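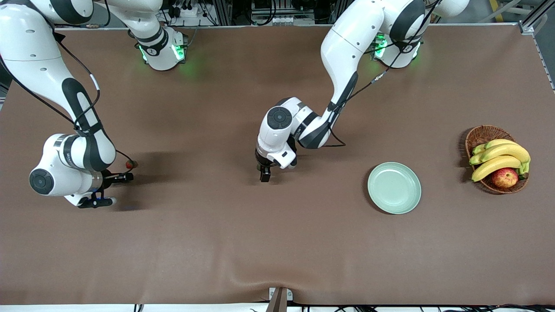
Right, so, hello everyone, and thank you to Ngan-ling Tsao for having me and for finding an extension lead at the last minute. I'm going to talk about fruit at work, or more exactly about what makes grown adults eat it or walk straight past it. I've been running the kitchen at Carbone for a good while now and I have opinions! Have a look at the bananas and the apple up there in their woven basket. That's the classic set-up, isn't it, yellow and red, and I'd bet most of you have a basket a lot like it back at your own place, probably next to the kettle.

(Ask for hands: who has had a piece of fruit at work this week? Wait. Let them look at each other.)

Okay, so my story starts in January, when everybody is being good. We put fruit out at both ends of the building and it vanished. I was thrilled. I ordered more, and the week after that I ordered more again, and then February came along and I was carrying home bags of brown bananas and making banana bread nobody had asked for. My freezer still hasn't recovered.

So I started writing things down. Very unscientific, just a notebook on top of the fridge. Over the next few weeks we put out 429 pieces of fruit and 153 of them ended up in the food waste bin. When I read that out at our staff meeting there was a proper groan. (Pause here, it usually gets one.)

First thing I learned: where you put it matters far more than what you buy. Ours was on a shelf behind the door, very pretty, completely out of the way. We moved it next to the sign-in book and people began picking something up on the way in with their coats still on. Same fruit, same supplier, same me nagging.

Second thing, and this one is a bit embarrassing. People don't like peeling oranges at a desk. I had been buying oranges for ages because I like oranges. The smell gets everywhere, your fingers go sticky, and then you've got a keyboard to deal with. Easy peelers went down much better, and so did grapes, as long as they were washed and snipped into little bunches first (scissors live in the top drawer, please put them back).

Bananas I could talk about all day. There's a yellow that people will take and a yellow with freckles that they won't, and there's hardly any time between the two. I now ask for half of them green. Also, keep them away from your apples and pears if you can, they hurry everything else along. If you've only got the one basket, just buy fewer and buy more often.

(Skip this bit if we're running late.) Amarachi Anozie over at Illura tried something I'd never have thought of. She cuts fruit up at three o'clock, puts it on a plate and leaves it in the middle of the big table. No sign, no email. She started with a team of 29 and says the plate comes back empty nearly every day. I tried it and got the same. I think an apple is a commitment and a slice of apple is a nibble, and at three in the afternoon everyone wants a nibble.

Money, quickly, as somebody always asks. Ours comes out of the biscuit budget. There are still biscuits! I'm not a monster. We went from 2 tins to one and there were some looks, but we got through it.

(Questions. If it goes quiet, ask what they do with the leftovers. Recipe sheets for the banana bread are by the door.)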